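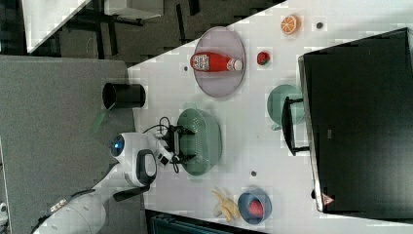
Prep table, Darach site: colander, plate with ketchup bottle, fruit, mug at the rack.

Progress report to Sosent, kitchen skills strand
2018-05-10

Spending first, as that is what you asked about. Of the 4,000 granted for tableware, racks and food, 308 is left. The original budget had it lasting until November. I doubted that figure when it was submitted and I doubt the revised one too, which assumes fruit costs the same all year.

Sessions: 60 planned, 56 held. On paper that looks healthy. The sign-in sheets show who came through the door and very little else, and I would not read the number as proof that people are setting and clearing a table any better than they did at the start.

The layout exercise is where I have the most reservations. Hordiienko's guide gives every item a home: fruit in the bowl, cups and mugs at the rack, condiments upright. In the picture the bananas are beside the blue bowl, the orange slice and the strawberry are on the bare tabletop, the black cup is on its side and so is the ketchup, on a plate. The guide scores a table like that by the number of items out of place. It says nothing about order, so a person who deals with the strawberry first and leaves the cup for last gets the same mark as one who does the reverse.

Skarari has offered a longer scoring sheet. I have read it and it mostly adds boxes to tick. We will try it for a few sessions before agreeing to pay for it.

Requests:
Permission to move what remains of the rack money to food.
A decision on whether the Darach table stays in the program after November.

Receipts follow separately. Two from the greengrocer are still missing.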